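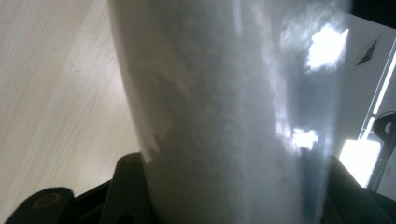
Close up, light catching the side.

List home – Browse by thread – Browse by month – Search – Previous – Next

June, 9:40 pm
Posted by the list owner, Linard Pantry and Kitchen List

Re: sugar going hard in the bag

I'm answering this one on the list because I have had the same question in private mail twice this month. The message I'm replying to is quoted first, and my answers are under it.

> I buy white sugar in 900 g bags and keep them in the
> cupboard over the kettle. By the time I am halfway down
> a bag it has set into a lump and I have to hit it with
> the back of a spoon. I have tried folding the top over
> and putting a clip on it. The clip falls off.
>
> My sister keeps hers in a Skanov jar and says it never
> sets, but the jar is too heavy for me to lift down one
> handed and I don't want glass up there.
>
> Two questions. Is there any point in buying the pouches
> with a spout on them, or do they clog? And can I get a
> bag that has already gone hard back to normal, or should
> I use it up in syrup and start again?
>
> Also, does anybody make up sugar water in a glass mug
> straight from the pouch? I take mine in cold tea and
> the grains sit at the bottom.

Taking the cupboard first. Over the kettle is the worst shelf in the kitchen for sugar. Steam goes up every time you boil, gets in at the fold, and the top layer takes up the damp. Then the cupboard cools and dries out and the grains stick to each other. You can clip it as tight as you like and it will still happen, only slower. Move it to a low shelf on the other side of the room before you spend money on anything.

On the pouches. I have been using them for two winters and I would buy them again. They are stand-up bags with a cap at the top corner, and you can pour from them with one hand once they are about half down. A full one is awkward and I use both hands. They do clog, but only if you leave sugar in the neck. Tap the pouch on the table with the cap up, wipe the threads with a dry cloth, then close it. Do not wipe with a damp cloth. I did that for a while and made a plug every time.

If the spout does clog, push a wooden skewer down it. Don't squeeze the bag. A seam can go, and sugar on the floor is a whole evening.

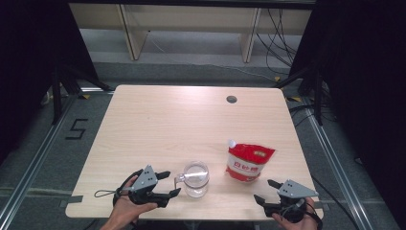 Clear glass mug and a pouch of white sugar (白砂糖) on the light wood table.

For anyone who shops at the Ersoy market and can't read the packets, 白砂糖 on the label is plain white sugar. The rock sugar is kept on the same shelves there and I have come home with the wrong one before. Rock sugar is fine in hot tea but takes forever in anything cold.

On bringing back a hard bag. Yes, you can, and it isn't worth making syrup unless you want syrup. White sugar needs drying, which is the opposite of brown sugar. People mix these up and put a slice of bread in with white sugar, and that makes it worse. What I do:

Tip the lump onto a baking tray and break it into pieces the size of a walnut. Put it in the oven on the lowest setting with the door open a crack. Leave it 15 minutes, turn the heat off, and let it sit in there until the oven is cold. Then crush it with a rolling pin and put it through a sieve. Anything that won't go through the sieve goes into a small jar for coffee. Let all of it cool completely before it goes into a container, or you will be doing this again next week.

On the glass mug. I do make it up that way. Clear glass is useful here as you can see when the grains have gone. Put the sugar in first, then a little hot water, just enough to cover it, and stir until it is clear. Top up with cold after that. Use a mug that is meant for hot drinks, and one with a handle. I cracked a thin tumbler doing this and lost the lot. Equal parts sugar and water by volume is sweet enough for cold tea. It keeps in the refrigerator for a couple of weeks with a lid on. If it goes cloudy, throw it out.

I have not tried the Protden tubs that were mentioned here in the spring. They are plastic and have a screw lid, so they may suit the person above who doesn't want glass on a high shelf. If anyone on the list has had one through a damp summer, please write in and say how the lid held up.

One piece of list business. We are at 2,305 members now and the digest is getting long. When you reply, please trim the quoted part down to the lines you are answering – the whole of last week's oven thread went out four times over. Pictures are fine but keep it to two per message or the archive drops them.

The vinegar question from earlier in the week is still open. I don't know the answer to that one.

Previous – Next – Reply to list – Reply to sender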